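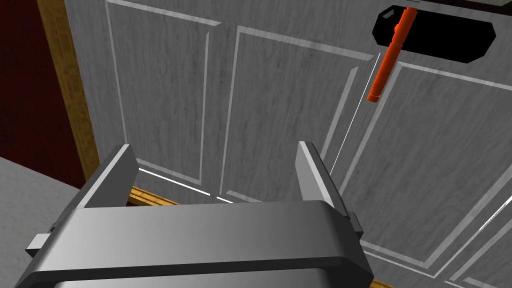 Welche Messdateien kann Clader einlesen?

Clader liest die Rohdateien von 114 Gerätetypen, dazu CIF, HDF5, NetCDF, JCAMP-DX und Textdateien mit festem oder variablem Trennzeichen. Für Formate außerhalb dieser Liste gibt es eine Importvorlage, die sich ohne Programmierkenntnisse anlegen lässt.

Clader — Archivsoftware für Messdaten im Labor

Hersteller: Ultska
Artikelgruppe: Laborsoftware, Datenhaltung
Aktuelle Version: 4
Lieferform: Download oder Installationsmedium
Oberfläche: Deutsch, Englisch, Italienisch

Kurzbeschreibung

Clader übernimmt Messdaten direkt vom Gerätrechner, ergänzt sie um beschreibende Angaben und legt sie in einem lesbaren Textformat ab. Die Rohdatei bleibt unverändert daneben erhalten. Gedacht ist das Programm für Arbeitsgruppen und kleinere Institute, die mit Diffraktometern, Spektrometern oder Kalorimetern arbeiten und ihre Daten auch dann noch öffnen wollen, wenn das Gerät längst ausgemustert ist.

Jede archivierte Messung besteht aus zwei Teilen: der Originaldatei mit Prüfsumme und der Beschreibungsdatei. In der Beschreibungsdatei stehen Probe, Gerät, Messbedingungen, Einheiten und die Version des verwendeten Wörterbuchs. Sie lässt sich mit jedem Texteditor öffnen.

Wörterbücher

Mit Clader werden 17 Wörterbücher geliefert. Ein Wörterbuch legt fest, welche Felder es gibt, welche Einheit ein Wert haben muss und welche Werte zulässig sind. Trägt jemand eine Temperatur in Celsius ein, wo Kelvin verlangt ist, wird der Eintrag beim Speichern markiert. Das Archiv nimmt ihn trotzdem an, führt ihn aber in der Prüfliste, bis er korrigiert oder bestätigt ist.

Eigene Wörterbücher können auf den gelieferten aufbauen. Die Arbeitsgruppe von Ornella Rinaldi verwendet zum Beispiel das Standardwörterbuch für Pulverdiffraktion und hat nur die Felder für Probenhalter und Mahldauer ergänzt. Bei einem Update des Standards bleiben solche Ergänzungen bestehen. Umbenannte Felder werden in einer Abgleichtabelle geführt, alte Dateien behalten ihre ursprünglichen Feldnamen.

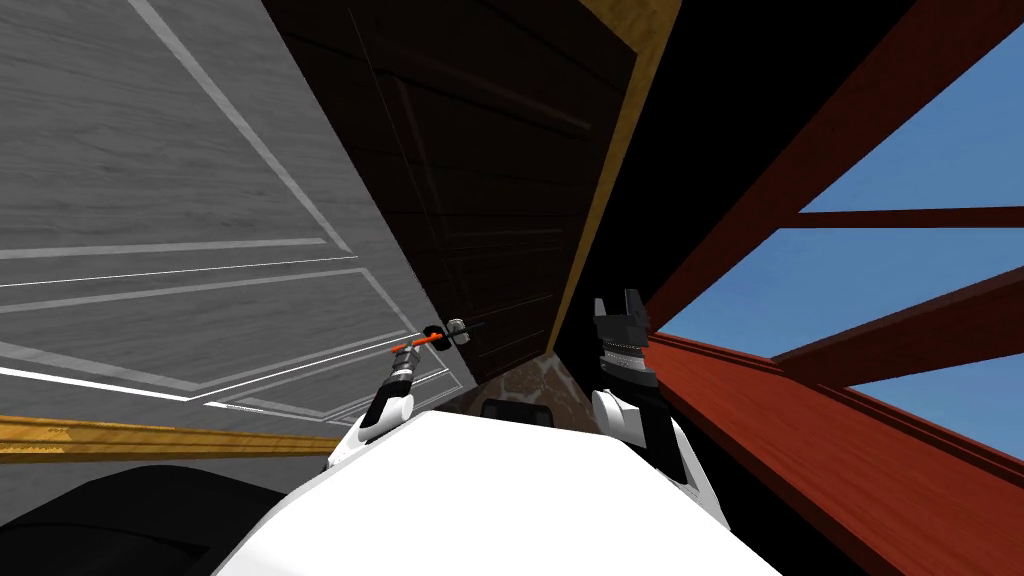
Datensätze dürfen in Clader andere Datensätze enthalten. Eine Messreihe umfasst mehrere Einzelmessungen, eine Einzelmessung kann wiederum Kalibrierläufe enthalten, und jede Ebene hat ihre eigene Beschreibung. Man kann sich das vorstellen wie die feinen weißen Linien auf der grauen Holzfläche, die Rechteck in Rechteck einfassen: Jeder Rahmen ist für sich geschlossen und liegt doch innerhalb des nächsten. Was auf der äußeren Ebene eingetragen ist, etwa der Name des Geräts, gilt für die inneren mit, solange dort kein eigener Wert steht. In der Anzeige sind geerbte Werte kursiv gesetzt. Beim Export einer einzelnen Messung werden sie ausgeschrieben, damit die Datei auch allein verständlich ist.

Übernahme vom Gerät

Auf dem Gerätrechner läuft ein kleiner Dienst, der einen Ordner beobachtet. Sobald eine Datei fertig geschrieben ist, berechnet er die Prüfsumme und schickt sie an den Archivserver. Fällt das Netz aus, sammelt der Dienst die Dateien und überträgt sie später in der ursprünglichen Reihenfolge. In den Gerätrechner selbst wird sonst nicht eingegriffen, die Steuersoftware des Herstellers bleibt unberührt.

Für ältere Rechner ohne Netzanschluss gibt es den Weg über einen Wechseldatenträger. Der Datenträger wird in Clader angemeldet und erhält eine Kennung. Dateien, die bereits im Archiv liegen, werden beim Einlesen erkannt und nicht doppelt angelegt — auch dann, wenn sie inzwischen umbenannt wurden.

Suche und Auswertung

Gesucht wird über alle Felder der Wörterbücher und über den Volltext der Notizen. Zahlenbereiche lassen sich mit Einheit eingeben, Clader rechnet um. Suchabfragen können gespeichert und mit anderen geteilt werden. Eine Auswertung der Messkurven selbst gehört nicht zum Umfang. Es gibt eine Vorschau mit Zoom und Ableseposition, für alles Weitere wird die Datei an das jeweilige Fachprogramm übergeben.

Wer mit Skripten arbeitet, erreicht das Archiv über eine HTTP-Schnittstelle. Beispiele für Python und R sind im Lieferumfang. Lucrezia Piras hat dafür die Seiten im Handbuch geschrieben, sie betreut auch die Rückfragen dazu.

Rechte und Protokoll

Es gibt die Rollen Lesen, Eintragen, Prüfen und Verwalten. Löschen kann nur die Verwaltung, und auch dort bleibt ein Protokolleintrag mit Prüfsumme, Zeitpunkt und Begründung zurück. Änderungen an Beschreibungen werden versioniert. Ein älterer Stand lässt sich ansehen und wiederherstellen.

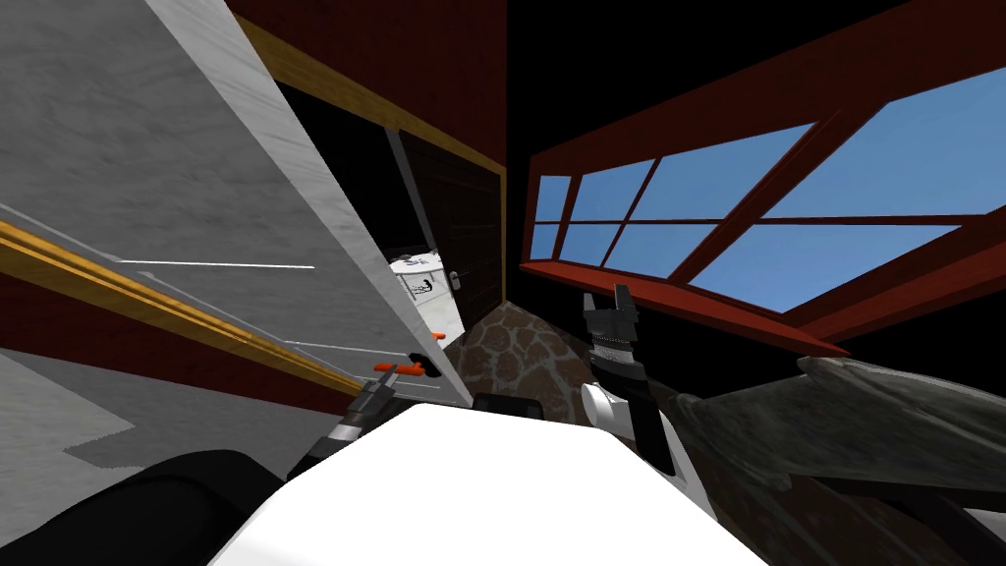

Das Protokoll kann als Textdatei ausgegeben werden, auf Wunsch getrennt nach Projekt. Förderstellen verlangen zum Abschluss eines Vorhabens oft eine Aufstellung der abgelegten Daten; die Ausgabe lässt sich dafür auf die nötigen Spalten kürzen. Vorlagen für gängige Datenmanagementpläne liegen bei.

Systemvoraussetzungen

Server: Linux (64 Bit), 16 GB Arbeitsspeicher, eigener Datenträger für das Archiv
Arbeitsplatz: aktueller Browser, keine Installation nötig
Gerätrechner: Windows ab Version 7 oder Linux
Netz: lokale Verbindung genügt, Internetzugang nur für Updates

Lizenz und Preise

Die Grundlizenz gilt für 40 benannte Nutzer an einem Standort. Die Zahl der angeschlossenen Geräte ist nicht begrenzt. Erweiterungen für weitere Nutzer oder einen zweiten Standort werden einzeln angeboten. Hochschulen erhalten einen eigenen Tarif, den wir auf Anfrage mitteilen. Läuft der Wartungsvertrag aus, bleibt das Programm in der letzten bezogenen Version nutzbar. Das Archiv kann in jedem Fall weiter gelesen und vollständig exportiert werden.

Umstieg von Flisuvberg

Bestände aus dem Vorgängerprogramm Flisuvberg werden mit dem beiliegenden Werkzeug übernommen. Vor der eigentlichen Übernahme läuft ein Probedurchgang, der fehlende Pflichtfelder und unlesbare Dateien auflistet. Anhänge und Notizen wandern mit, gespeicherte Suchabfragen müssen neu angelegt werden. Der Import für Flisuvberg wird ab März nur noch im Rahmen der Wartung gepflegt.

Einführung und Betreuung

Die Einrichtung vor Ort übernimmt unser Partner Barbieri. Ansprechpartner ist dort Fulvio Dal Bello. Schulungen finden mittwochs online statt, auf Wunsch auch im Haus. Fragen zu Wörterbüchern und Importvorlagen beantwortet Corrado Ferraro aus unserer Entwicklung. Bitte geben Sie bei Anfragen die Programmversion und den Gerätetyp an und legen Sie, wenn möglich, eine Beispieldatei bei.

Eine Testversion mit allen Funktionen erhalten Sie nach Anmeldung per E-Mail. Daten aus der Testversion können in die Vollversion übernommen werden.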